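Observing the Lalberg referendum: frequently asked questions

These answers are for people who have been accepted as short-term observers with the Lehtinen Mission, and for anyone thinking of applying. They were last revised in August. If something here differs from your deployment letter, follow the letter.

What is the vote about?

Voters in Lalberg will be asked whether the province should have its own assembly, with powers over schools, roads and local taxes. Defence, foreign affairs and the currency would stay with the central government whatever the result. The question of independence is not on the ballot, although both campaigns talk about it.

Why is the vote disputed?

The main argument is over who may take part. Families who left the Sinell valley during the fighting were first told they could vote only if they had moved back. The electoral law was then changed so that they can register at their former address. The Yes campaign says the change came too late for many of them. The No campaign says the register now includes people with no real link to the province. We take no view on either claim, and we ask observers to do the same in public.

Who invited the mission?

The national electoral commission did, with the written agreement of both campaigns. Our access would be withdrawn if either the commission or the mission ended the agreement.

How large is the operation?

There are 804 polling stations in the province. Our teams will visit 245 of them on polling day, chosen to give a spread of town, village and mountain areas. We have 159 observers, who work in pairs or, in the towns, in threes.

Where will I be based?

Most teams are based in Lalberg town or along the Sinell road. You will be told your district at the briefing, and we can't take requests. Teams in the upper valley will start before 5 a.m. to reach the opening of the polls. 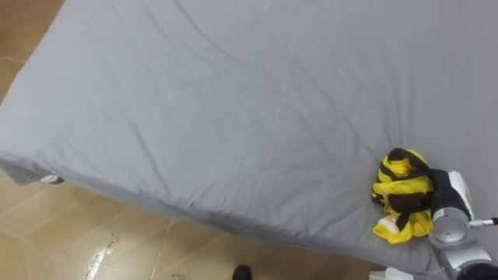 Where will I sleep?

Lodging depends on your district. In the town it will be a guest house paid for by the mission, and in the villages it will usually be a room let by a local household. Hosts are checked for party links before we book. Expect a plain bed, with a fitted sheet in grey or some other everyday colour and a few creases in it, and bring a sleeping bag liner if you prefer your own bedding. Blankets are supplied. Please don't discuss the vote with your host, even if they raise it first. They will still live there after you have gone home, and it matters how their neighbours see the visit.

Can I change my room?

Yes, if there is a problem with safety, heating or access. Ring the duty desk and not the host. We keep two spare rooms in each district for this.
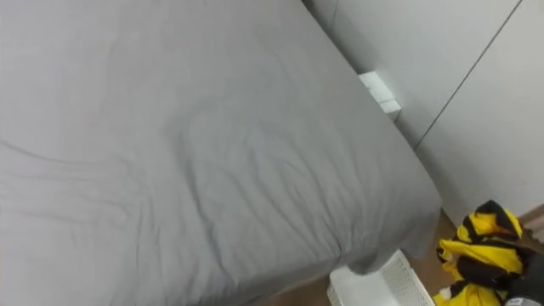 Bed with a grey fitted sheet, set close against white wall panels.

What do observers do at a polling station?

You watch the opening, the voting and, if your team is assigned to it, the count. You fill in one form per visit. Most of the questions ask for yes or no: whether the box was sealed, whether voters could mark their papers in private, whether agents from both campaigns were present. There is space for comments – use it for what you saw yourself, and mark clearly anything you were told by others.

What if I see something wrong?

Write it down and report it to the duty desk. You may ask the presiding officer to explain a procedure. You may not give instructions, touch ballot papers or step into an argument. If there is violence or a threat of it, leave with your driver and report from a safe place.

How are forms sent in?

Through Cindix, the reporting system on your mission phone. It stores forms when there is no signal and sends them later. Parts of the upper valley have no coverage at all, so carry the paper forms as well and hand them in when you return.

Can I speak to journalists?

Only to say who you are and what the mission does. Questions about findings go to Corey Pryor, the mission spokesperson. The same rule covers social media, including private groups and posts visible only to friends, until the preliminary statement has been published.

When will the mission publish its findings?

A preliminary statement comes out after the count and before the result is certified. The full report follows once any complaints have been heard by the courts. The mission does not declare a winner.

Will I be paid?

No. Travel, lodging and insurance are covered and there is a daily allowance for meals. Keep receipts for anything else you want to claim. Claims without a receipt are refused.

Do I need to speak the language?

It helps, but each team has an interpreter. Interpreters sign the same code of conduct as observers and are recruited from outside the district where they work.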